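Baltura launches the Hayashi pouch, for people who are tired of emptying their bag onto the pavement

CILPORT, November 12, 2025 – Small bag maker Baltura today puts on sale the Hayashi, a soft sage-green pouch with a see-through panel low on the front and enough room for the things you swore you had left at home.

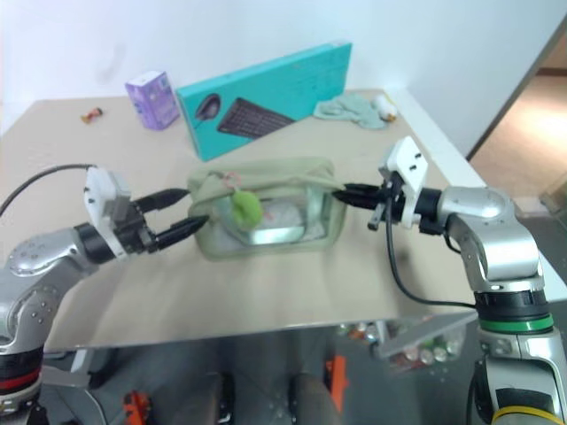 The Hayashi is the first new shape from the Cilport workshop since June, when the company stopped making its black zip case after a run of letters from customers. The letters were polite. Most of them said the same thing, that a black bag with a black lining full of black cables is a fine place to lose a set of keys and very little else.

"We make bags for a living and I still stood outside my own front door for ten minutes with one hand in mine," said Asuka Arai, who founded Baltura and designed the new pouch. "I had a good idea of what was in there. I could feel a pen, a different pen, and something sticky. I wanted to be able to look."

The pouch is wide and roughly rectangular with rounded corners, and sits happily on its long side on a desk, a train table or the edge of a bath. The top is gathered fabric in pale green, soft enough to scrunch down when the bag is half full and to pull up again when it isn't. The clear part is frosted a little. You can tell whether your charger is in there, and the person sitting opposite can't read your prescription.

A fuzzy bright green charm is included with every pouch and hangs from the front on a pinkish-red loop. It does nothing at all. Early plans for the Hayashi had no charm, and the people who tried the bag kept adding their own, including one bicycle bell.

Baltura lent test pouches to 92 people in and near Cilport over the summer and asked them to use the bag for whatever they liked. Make-up and chargers came top, as expected. Knitting did well. One tester kept a full set of picnic cutlery in hers and has asked not to be named, as her colleagues believe the office spoons were stolen.

"The bag comes back to us and you can see what sort of week it's had," said Zohreh Nouri, head of making at Baltura. "We changed the gathers 3 times after the tests. The first lot looked lovely and shut like a sock. People were fighting it with their teeth, so we let the folds out and made the rim a bit stiffer. Now you pull at the corners and it opens."

Nouri's team has also written the care notes, which are shorter than usual. Wipe the clear panel with a damp cloth. Wash the fabric by hand in cool water. Take the charm off first, or accept what happens to the charm.

The first batch is 394 pouches, all in sage green. Other colours are being talked about, at some length, mostly by Arai. A smaller size is planned for next year if the workshop can agree on what "smaller" means.

Stock is available from today at the Baltura shop in Cilport and at Grukonar, the stationery and travel shop by the station, where 159 of the first batch have been set aside. Customers who bought the old black zip case can bring it to either shop for a discount on the Hayashi. Please check the case for keys beforehand – the shop drawer is nearly full.

About Baltura
Baltura makes pouches, cases and small bags in Cilport. It sells through its own shop and a handful of others, and repairs anything it has made, within reason.

Press contact
Baltura press desk, Cilport. Sample pouches can be lent to reviewers on request. Please return them empty.

Ends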